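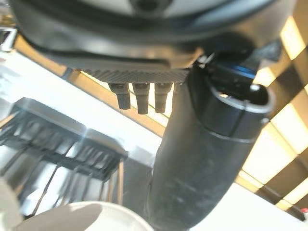
Bringing the Robot Onto the Dish Shift

When we brought the arm into the kitchen at Trulley in December, the crew was a bit nervous, and I don't blame them one bit! So start slowly. Put two people on the first shift with it, one to load and one to watch, and keep it to 300 pieces or so until everybody feels at ease.

Wipe the finger sleeve before you begin, then let the arm make a pass over the rack with nothing in its grip.

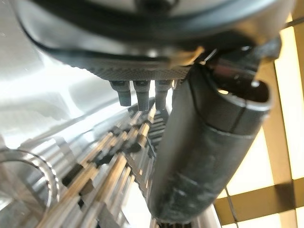

Gripper finger and pegs, with the metal rails behind.

Folks who used to scrape and stack now check and sort, so please give them time to learn it.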